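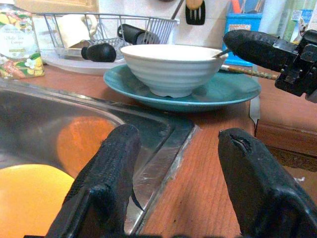 5 min read

Kemeys: a washing-up record
README, last touched Feb 26, 2025

Kemeys is a set of notes and photographs about what ends up beside a kitchen sink. It covers bowls, plates, cutlery, chopsticks and the places people put them when they have every intention of washing them shortly. I keep it, my name is Idris Gwilliam, and I would like it known that I did once have hobbies.

The photograph at the top is a fair specimen. A white ribbed bowl has been put on a teal-blue plate, with a spoon left in the bowl, and the whole arrangement has got as far as the worktop next to the sink. A yellow dish made it into the basin. In Kemeys terms the first is "parked" and the second is "landed", and most of what follows is about the difference.

What's in the folder

sittings.csv has one line for each sitting, meaning one look at one sink.
items.csv has one line for each thing noted at a sitting.
photos/ holds the pictures, named by sitting.
words.txt is the list of permitted words, which has grown longer than I wanted.
quarrels.txt is where I put disagreements with myself.

There are 29 sittings and some 300 items. Everything comes from a single kitchen in Gevcombe, so please don't use it to say anything grand about the nation's crockery.

The columns

sitting: a plain number. Gaps are sittings I threw out.

thing: bowl, plate, mug, pan, knife, fork, spoon, chopstick, board, other. "Other" is mostly lids.

colour: one word if possible, two if the thing insists. The plate in the photograph is down as teal-blue after a long entry in quarrels.txt.

where: landed (in the basin), parked (on the worktop), perched (on the rim or the tap), stacked (on or in something else). A thing can be both parked and stacked. The ribbed bowl is, and so is its spoon.

company: whatever it is standing on, in or against. Left blank for loners.

sharp: yes or no. Added late, in January, and filled in backwards from the photographs for the earlier sittings.

remarks: free text. Some of it is rude.

How the words are used

Stacked means resting on another item in the list. A bowl on a plate counts. A bowl on a newspaper doesn't, and goes down as parked with a remark about the newspaper.

A spoon in a bowl gets its own line. I tried treating bowl-and-spoon as one item for the first few sittings and it made a mess of the totals, so those have been redone. If you have an old copy, throw it away.

Chopsticks are entered singly. They start life in pairs, I grant you, but they don't live by the sink that way. The speckled gold-and-dark one to the right of the plate has a line to itself, and I have resisted the temptation to look for its partner in the other columns.

Plates and dishes are told apart by whether soup would stay in them. This has not been tested. Where only an edge or a curve is showing, I put down what I can and add "unsure" in the remarks. The orange thing deeper in the basin is "plate or colander, unsure", and it will stay that way until somebody invents a better word for round.

Knives

Knives are noted wherever they are, and sharp is always yes, even for the butter knife, which could not trouble warm butter. I wanted one column that needed no thought.

The knife in the photograph is near the right-hand side of the plate, point down and nearly upright. I mention it for anyone using the set to plan a tidy-up. My own rule is knives first, by the handle, and never into a basin that already has things in it, where they wait for your fingers.

Order of clearing

A few people have asked whether the list records the order in which things are washed. It doesn't. There is a suggested order in words.txt, which goes: knives, then loose cutlery, then anything stacked from the top down, then the basin. Take the spoon out before you lift the bowl. Take the bowl off before you lift the plate. I wrote that down after Ristus, my earlier attempt at all this, came to an end along with a rather nice saucer.

Ristus used a five-point scale for dirtiness and I have dropped it. Half of what looked clean wasn't, and a photograph can't smell a bowl.

Known faults

The worktop is orange-brown with a wood grain, and wooden spoons vanish against it. I suspect they are short in the totals.

The stainless steel basin throws light about. Pale things near the rounded edge may have been missed, and marks on the rim are left out altogether. There is a whitish patch on it in the photograph that could be residue or could be tape, and I have no column for either.

Mugs are under-represented. They live upstairs.

Sitting 4 has two lines for the same fork. I know which one is wrong and keep forgetting to take it out.

Using it

Help yourself. Credit Kemeys if it goes anywhere with a reader. The Dultberg draining-rack list uses the same words for where, so the two can be joined on sitting number if you drop "perched", which they don't hold with.

Corrections are welcome, preferably with the sitting number. Opinions on teal should go to quarrels.txt - there is plenty of room at the bottom.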